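Ludarberg Visitor Trail — progress report to the Younis Fund
July 11, 2019

Quick one this time, we are in the middle of the season and the office is mostly just me.

Where we are: the walking route from the station up to the old town is marked. 44 signs ordered, all delivered, all but 2 up. The two missing are on the bridge, waiting for the town to say which side of the railing we can drill. Have asked three times. Will ask again Monday.

Name stones. This is the part people like. Visitors sign up at the tourist desk or on the website, we pick names each month, the names get cut into the paving on the upper steps. We had planned on 800 sign-ups by the end of summer and passed that in June, so the form is closed for now and I'm getting emails about it. Would like to reopen in September if the budget line allows — see below.

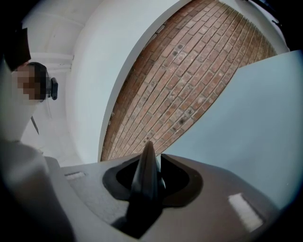

Stone cutting is slower than the plan said. Sándor Bognár does the lettering himself and can manage 20 names a week, less when it rains. He has asked for a cover over the work area, which I think is fair. Quote is coming. Long names are a problem too, we now cap them at one line and the website says so.

Brochure: German and English done and printed. Hungarian is with the proofreader. The first English batch had the wrong bus number on the back page, my fault, corrected with a sticker. Next print run will be right.

Hotels. Nurlow has agreed to put the trail map in every room and wants a small stack of spares at reception. Plutia said yes on the phone but nothing in writing yet. The smaller guesthouses mostly just want to know who pays for the maps (we do).
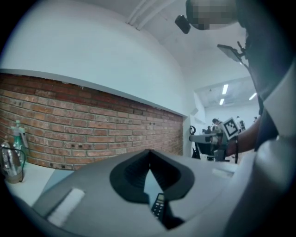

Money. Signs came in under, printing came in over because of the stickers. Overall still inside the second payment. What I'd like to ask is whether the leftover from signs can move to the name stones — it would cover the rain cover and some of Sándor's extra hours. No new money needed. A yes by email is enough for our bookeeper.

Not done: the audio guide. Script exists, no voice recorded, the first studio dropped out. Looking at another one in the next valley. I would rather be late with it than put out something nobody can hear over the traffic.

Also still owe you the visitor survey. Forms are filled in, they are in a box, they need typing up. Will send seperately with the receipts.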